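Gripper trials, round 3: the bowls

Photos and notes by Triin Ķēniņš, Prernham workshop

In March we were asked which of our grippers should go on the arm for the tidying demo. Everyone already had an opinion, so we spent three weeks confirming them at some expense. The job is simple enough to explain to a visiting relative: pick up plastic bowls and cups in various sizes, put the small ones inside the big ones, and try not to fling anything at Gediminas. We ran 1,184 grasps in all, spread over the candidates below. The gallery is short. The spreadsheet is not, and Edgars Vanags will send it to anyone who asks, and to several people who haven't.

The candidates

Pravel two-finger, standard tips. Came out of the box working, which made us suspicious for most of a morning. It grips a rim well if it arrives square to it. If it arrives at an angle it gives the bowl a firm shove and closes on air with great confidence.

Pravel two-finger, soft tips. Same gripper, with tips Margus Priedītis cast himself after deciding the bought ones were a swindle. Much kinder on thin rims. They also pick up every crumb and hair in the building, so we now wipe them between runs and have stopped asking where the hair comes from.

Nadorix suction cup. Lovely on a flat base, hopeless on a curve. Upside-down bowls went up like lifts. The right way up, it had to aim for the bottom of the inside, and the small cups were too narrow for it to get in at all. Gediminas Lukoševičius still maintains that people could simply store their bowls upside down.

Stankevičius three-finger. The one we all wanted to win, as it looks like the future and costs like it too. It took 155 grasps before we stopped finding new ways for the third finger to catch the neighbouring bowl. Very good on anything standing alone. Our bowls are sociable.

Nesting

Picking up was the easy half. Letting go of a small cup inside a large bowl means opening the fingers where there isn't much room to open them, and a wide release knocks the big bowl sideways.

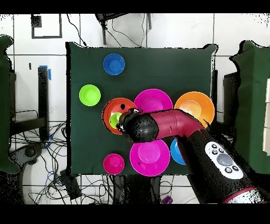
Darius Baranauskienė got round most of it by cutting the opening width on release and lifting straight up before doing anything clever. It adds a pause that looks like the arm is having second thoughts — visitors seem to find this endearing, so it stays.

We're going with the two-finger and Margus's tips. He has been told, and has been unbearable since lunch. Cutlery is next, and the suction cup has been excused.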